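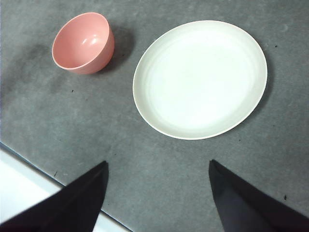
Six public kitchens in Emthorpe are to be moved to softened water for dishwashing after a five-month trial found that limescale, and the extra detergent used to overcome it, accounted for most of the crockery returned for a second wash. The supply to the town comes from a chalk aquifer and is classed as very hard. Calcium carbonate comes out of solution when the water is heated and is left on any surface from which rinse water evaporates. It is easiest to detect on a shiny, coloured surface: a film that would pass unnoticed on a white plate is plain to see on a glossy finish like that of the small pink bowl next to it. The kitchens in the trial graded items by eye at the end of the line, and coloured pieces were rejected more often than white ones throughout.

The work covers four school kitchens, a day centre and the staff canteen at the town's bus depot. Each will receive a twin-cylinder ion-exchange softener supplied by Trondent, fitted to the feed to the dishwasher only. Drinking taps, boilers for hot drinks and cooking taps stay on the untreated main, as softening by this method raises the sodium content of the water. A separate valve will let staff return the dishwasher to the main if the softener is out of service.

The specification calls for a residual hardness of no more than 100 milligrams per litre as calcium carbonate at the machine inlet. Filipa Macedo, the engineer who wrote it, said a lower figure had been considered and dropped. "Fully softened water foams more readily in the wash tank and uses more salt for very little gain," she said. "The aim is to keep scale off the heating elements and off the crockery. Blending gets us there."

Blending is done by a bypass on the head of each softener, set with a drop-test kit when the unit is commissioned and checked monthly. Under the trial the setting drifted at one site after the water company changed the balance between two boreholes. The units now on order have a locking bypass, and the test results are to be written on a card kept inside the plant cupboard door. 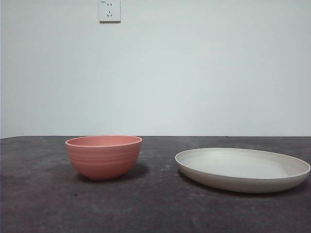 Rinsing was treated separately from water hardness in the trial report. Water held at too low a temperature leaves the load cool, and it then dries slowly in the rack, with droplets collecting at any edge or recess. The shape of the item matters here as well as its finish. A shallow plate set upright in a rack sheds water quickly, while a deep bowl has to be tilted, and ribbed sides such as the faint horizontal ridges around the pink one give droplets more places to stop. The report recommends that bowls be racked at a slant in the lower positions and that mixed racks of bowls and plates be avoided at busy times.

Wash tank temperature was set at 68 degrees Celsius for the whole period and was not varied between sites. Detergent dosing was reduced in steps once the softeners were running. Conceição Seixas, who managed the trial, said the steps were kept small so that any loss of cleaning could be traced to a single change. Starch build-up was checked with iodine solution on a sample of plates at the end of each step. None of the reductions was reversed.

The cost of salt was higher than forecast. Two kitchens had been regenerating on a timer, including during school holidays, when no water was being drawn. Metered regeneration, triggered by volume, will be standard on the new units. Salt is to be delivered in block form, which takes up less floor space than tablet salt and can be lifted into the cabinet without a scoop.

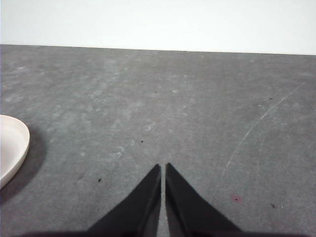
CALDEIRA, December – The regional laboratory at Caldeira has completed its examination of scale removed from dishwasher elements during the Emthorpe work. The deposits were mainly calcium carbonate in the form of calcite, with a smaller share of magnesium compounds and traces of phosphate from detergent.

Armindo Nogueira, who carried out the analysis, said the layering in the samples matched the service records, with dense bands laid down in term time and thinner, more porous ones between. The porous layers could be removed with a citric acid descaler. The dense ones needed a second application or mechanical cleaning. He advised against wire brushes on elements with a thin sheath.

The laboratory also tested the used descaling liquid. It can go to the foul drain when neutralised, subject to the consent held by each site. Samples have been retained, and a short method note will be issued to kitchens that wish to send in deposits of their own.

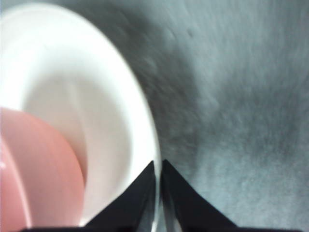 EMTHORPE, December – Installation will begin with the bus depot canteen, where the plant cupboard already has a floor drain. The school kitchens follow during closure periods. Jarar, the contractor, will isolate the supply at 6 in the morning and expects each kitchen to be back in use by the next day.

Maritza Rengifo, site manager for Jarar, said the pipework at the day centre would have to be rerouted to give the required air gap on the softener waste. A length of disused lead pipe in the same cupboard is to be taken out at the same visit.

Kitchen staff will be shown how to check the salt level, read the meter and use the bypass valve. Existing crockery will stay in service, and items with a heavy film are to be soaked in descaler before they go back on the racks. Monthly hardness readings from all sites are to be sent to Macedo's office.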